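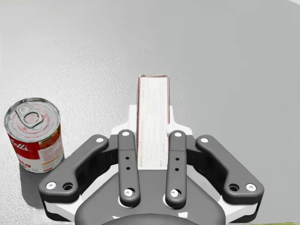
Grasp closes early on thin box, wrist cam policy in sim
Forum: Manipulation software > Planning and control
Started by tvlach

tvlach
8 April 2024
ok so stuck on this and the deadline is close. Sim setup, wrist camera looking down past the fingers, pudding box standing up between the inner fingers, soup can off to the left. Policy lines up fine. Then it sends the close command while the hand is still too high and the box gets pinched near the top and tips over.

Ran 200 episodes last night. 45 of them end with box on its side. Everything else is a clean lift. Never see this with the can as target, only the box.

Control loop is 30 Hz, policy gives me end effector deltas plus one gripper value, I threshold the gripper value at zero. Planner is not involved after the pregrasp pose.

Anyone seen this? Is it the policy or my wrapper

Theano

rudderless
what's the z error at the moment of close? log that first before anything

gm_fistov
Standing box seen from the top is nasty. All the camera gets is the narrow panel, so height is really badly constrained. Your can has a round lid and you can see some of the side wall too, network has way more to work with. I'd bet on perception.
We had the same thing on Fistov with upright cartons. Added a depth channel and it mostly went away.

tvlach
@rudderless logging now, give me a bit
@gm_fistov no depth allowed, the real arm only has rgb on the wrist. has to match

makis_m
I don't buy perception. If it was height estimation you'd get a spread, some too high, some too low and hitting the table. She says its always too high. One sided error smells like timing.
Are you doing action chunks?

tvlach
yes. chunks of 6, executed open loop, then requery

makis_m
there you go. What does your wrapper do if the gripper goes negative at step two of the chunk? Does it close right then while the arm is still playing out the rest of the z motion?

tvlach
...it closes right then. and the arm controller lags the setpoint anyway

makis_m
So the policy thinks it's down there, arm isn't yet, fingers shut. In the demos the operator probably waited until the arm stopped before hitting close. Policy learned close comes after the last downward delta. It doesn't know your arm is behind.

gm_fistov
Then why is the can fine? Same controller, same lag.

makis_m
can is wide and heavy, grab it a bit high and it still comes up. box is tall and skinny. Same bug, just doesnt show.

gm_fistov
Maybe. That's a guess until there's a plot though. I've seen people chase latency for a month when the encoder was simply bad at one viewpoint.

rudderless
both of you are guessing, wait for the log

tvlach
ok log. At close command, commanded z is right where it should be in nearly all the failures. MEASURED z is above it every time. In the good episodes the gap is much smaller. So the target is right and the arm isn't there

Also pulled can episodes, the gap is there too. Makis was right, it just gets away with it

makis_m
:)
Gate the close. Hold the gripper command until measured pose is within tolerance of commanded pose, with a timeout so it doesn't hang forever. Freeze the chunk index while you wait, otherwise the lift deltas start stacking up and you yank the thing.

bredance_dan
Please don't gate. It's a hack and it hides the real issue, which is that training and deployment have different tracking. Right fix is to train on the measured poses as the action targets, or record the demos through the same controller. We went through this on Bredance and every gate we added broke some other task. Anything with a moving target, forget it.

makis_m
she has a deadline Dan

bredance_dan
I know, and in August somebody will be debugging that gate on the real arm wondering why it pauses.

rudderless
gate now, log a warning whenever it waits longer than a couple ticks, retrain later. fine?

tvlach
trying the gate. Sketch of what I put in:

if grip_cmd < 0 and not closed:
 if pose_err > tol and waited < max_wait:
 hold arm target, waited += 1, keep chunk idx
 else:
 close, waited = 0

Tolerance is position only, ignoring rotation for now

gm_fistov
don't ignore rotation on that box. A bit of yaw and the inner fingers land on the corners and spin it. You'd be swapping one failure for another.

tvlach
good point, adding it

zachar_lab
Jumping in from the Zacharopoulos side, we maintain the sim controller you're prob using. Check your gains. Default z stiffness is low on purpose so contact doesn't explode, but it sags and lags with a heavy hand like that. If you didn't touch the config you're on the soft preset. Raising it will shrink the gap by itself. Does Geralport use the same preset? their task suite forked ours a while back.

tvlach
it's the Geralport fork yes. and I did not touch the config. sigh

bredance_dan
So the demos were recorded on stiff gains and eval ran on soft ones? That's exactly what I was saying.

tvlach
looks like it. demo config has stiff, eval config never set it so it fell back to the default. Two yaml files, one line different

makis_m
still keep the gate, your real arm is not going to track like the stiff sim either

bredance_dan
disagree but ok

tvlach
Rerun with matched gains and NO gate: 6 tipped out of the same 200 seeds. With gate on top I only have 30 episodes done and no tips so far, too few to say much. Will let it run overnight.

gm_fistov
Nice. I'd still look at those 6 by hand. If they are all with the can close by I'm going to be annoying about perception again

tvlach
will dump the wrist frames and check. first one I opened the can is on the far side of the box so idk

rudderless
post the seeds too pls, I want to try them on our planner-only baseline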